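In Praise of Shallow Drawers

9/28/23

Small drawers beat big bins. I sorted my Tanano apartment with two deep Estora tubs and spent all of September digging in them for tape. Deep storage hides things — you put them in once and forget you own them.

I switched to a small drawer unit and have not gone back.
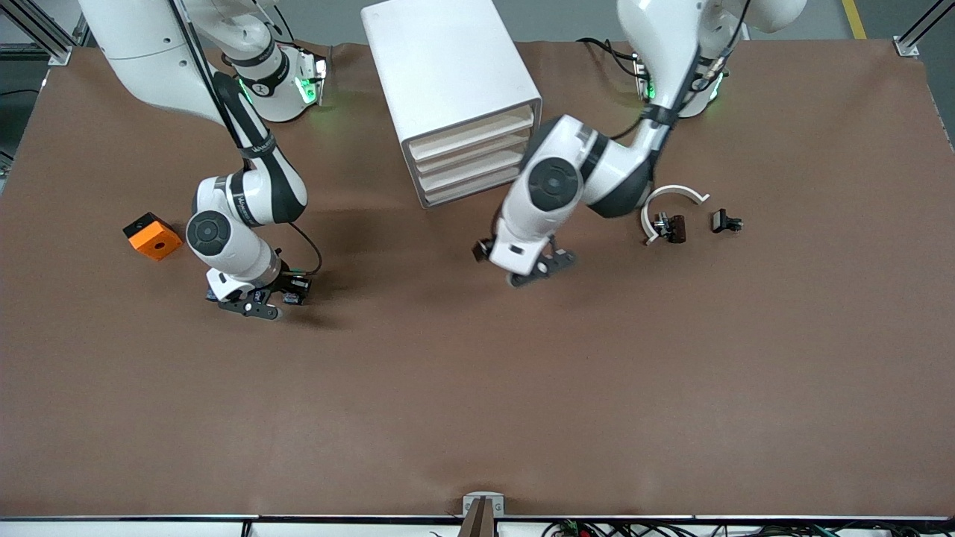 Shallow drawers force a decision about every item. You can't pile, so you sort. Four of them stacked in a plain white cabinet, with a flat top left over, suit a work table well. Odd pieces like a small orange block or a curved white bracket should get a drawer too, before they settle in on the mat.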